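4. The Rimham build

4.1 Aims and claims under test

Guides to home-built two-armed robots tend to promise a great deal. The plans we followed, issued by the Bestdale workshop, claim that a pair of small arms on one rail can be taught to tidy a bench after 50 demonstrations. We doubted this, and our doubts concerned the wiring more than the learning. Cables are soft, they change shape when touched, and they look much like the leads that feed the arms themselves.

Both arms were put together in the shared workshop at Rimham over a wet April. They sit side by side on a black rail at the near edge of a wooden table, with the leads left outside the links. The plans call this "tidy enough". We disagree. Black leads lay across the same wood that the grippers had to search, and a cable clip does little for the length beyond it.

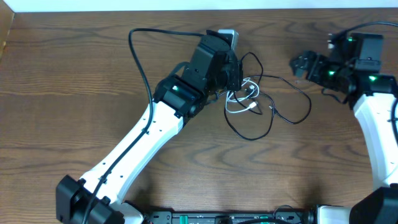
4.2 Task and scoring

The task was to pick up a coiled USB cable and put it down again elsewhere on the table. We chose it as something a household might want done, and because the Söderlund test set, which is often quoted in support of builds like ours, uses only stiff blocks. A trial counted as a success if the coil was lifted clear and set down without coming apart. We ran 260 trials over 2 months, first with the settings given in the plans and then with our own. Small silver-grey camera modules sit on the grippers, and a further view looks down on the table (Figure 3). 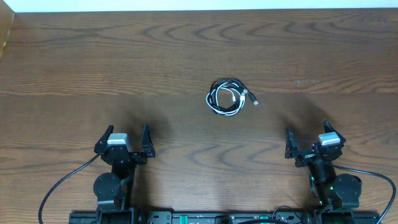 Figure 3. Coiled USB cable on the table, with both grippers open.

With the settings as supplied, about 50 per cent of trials met our rule. We would not read much into that. The coil was wound by hand each time, and a loosely wound one is a different object from a tight one. The Zandidham group reports better results on a similar build but does not say how its cables were laid out - a gap that makes any comparison weak. Our own settings helped a little, though we changed the gripper speed and the lighting together and cannot say which of them mattered.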